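About Clurumstead

Clurumstead is a small language school with a big soft spot for Slovak! Natália Gajdoš started it with 3 students and a borrowed whiteboard, and this year we have 184 learners, from total beginners to people reading novels on the train.

Classes stay small – 15 people at most – so everybody gets to talk, make mistakes and laugh about the seven ways to say "two."
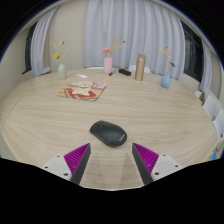

Do I need to know any Slovak before I join?

Most of our students start from zero, and the beginner course opens with the alphabet and simple greetings.

Matúš Kolář teaches the evening groups, and Simão Sampaio, who learned Slovak as an adult himself, runs Saturday conversation. Our December song night is open to families too, and we love a full room!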